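Vedow-Cuisine – démonstrations simulées pour l'apprentissage par imitation
Fiche du jeu de données, mise à jour du 19/07/2024

Bienvenue ! Si vous lisez cette fiche, c'est sans doute que vous voulez entraîner une politique sur nos épisodes de cuisine, ou que quelqu'un vous a refilé le dossier sans explication (ça arrive souvent chez nous). Je maintiens ce jeu depuis le mois de mars et j'essaie d'écrire ici tout ce que je réponds d'habitude par messagerie.

Contenu

Le jeu compte 1084 épisodes, tous enregistrés en simulation dans le moteur Clekik, par téléopération. Chaque épisode contient les flux des caméras de poignet et de tête, les positions articulaires, l'ouverture des pinces et une consigne en français. Les images sont à 20 Hz, les articulations aussi – j'ai tout rééchantillonné, vous n'avez rien à recaler.

Caméras de poignet

Ce sont mes préférées, et aussi celles qui demandent le plus de patience. Selon l'orientation du bras, on peut très bien n'avoir que les doigts ouverts devant de grands aplats gris, sans le moindre objet à saisir. 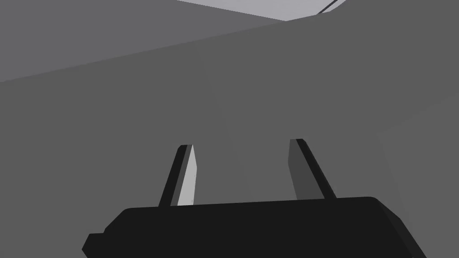
J'ai longtemps hésité à filtrer ces passages. Finalement je les garde : une politique qui n'a jamais vu une vue pauvre panique dès qu'elle en rencontre une, et je préfère qu'elle s'y habitue à l'entraînement. Si vous n'en voulez pas, le champ vue_pauvre est à 1 sur les pas de temps concernés, il suffit de les masquer.

Dès que la pince s'oriente vers une zone plus meublée, c'est tout de suite plus parlant (et bien plus agréable à annoter !). Attention quand même au carrelage : sa grille régulière attire énormément les détecteurs de points d'intérêt, et l'estimation de pose peut glisser d'un carreau entier.
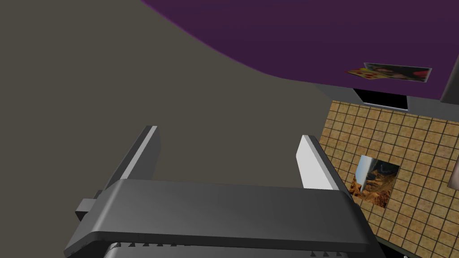
Vue de poignet, pince ouverte et vide, avec le carrelage beige à droite et la surface violette en haut.

Caméra de tête

Elle voit les bras, le torse et une bonne partie de la pièce, avec un horizon parfois très penché. Les images sont livrées telles quelles, je n'applique aucun redressement. La matrice extrinsèque est fournie à chaque pas de temps, donc vous pouvez le faire de votre côté en trois lignes.
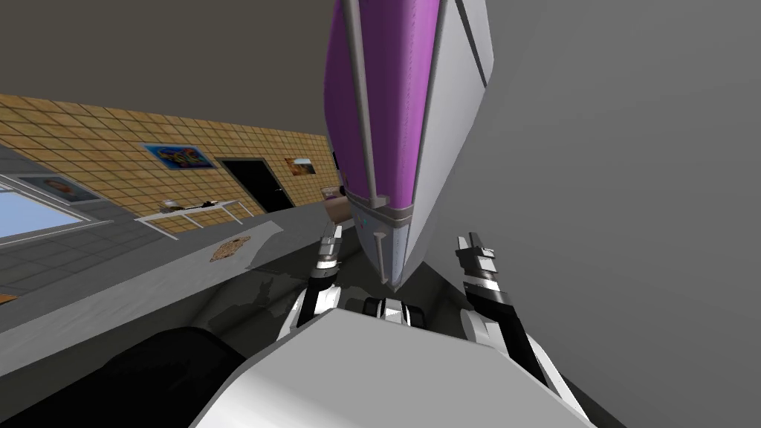
Le gros souci de cette caméra, ce sont les occultations. Les grandes surfaces violettes mangent facilement un bon morceau de l'image, et les avant-bras s'occupent du reste. J'ai annoté la visibilité des deux pinces séparément, avec trois valeurs : visible, partielle, cachée. Dans le doute j'ai mis partielle, alors ne soyez pas trop sévères avec moi.

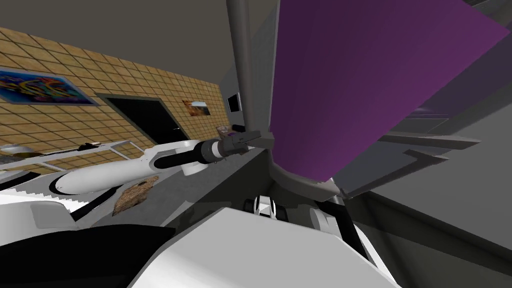

Vue de tête inclinée : un avant-bras traverse l'image, l'autre pince est en partie cachée en bas.

Découpage

J'ai mis de côté 66 épisodes pour le test. Merci de ne pas les mélanger au reste, même « juste pour voir » ! La liste est dans test.txt et le chargeur Drenidus la respecte par défaut. Pour la validation, faites comme vous voulez, mais coupez par épisode et jamais par image, sinon vos scores seront magnifiques et ne voudront rien dire.

Problèmes connus

– Les textures sont très lisses, les murs surtout. Prévoyez de l'augmentation si vous visez un vrai robot.
– Quelques consignes disent « la table » pour le plan de travail. Je corrige au fil de l'eau.
– Le script d'export Ferreira inverse les canaux rouge et bleu avant la version 3. Si votre violet vire au rose bizarre, cherchez de ce côté-là.

Pour signaler un épisode douteux, ouvrez un ticket avec son identifiant et le pas de temps. Une capture d'écran seule ne me suffit pas pour le retrouver.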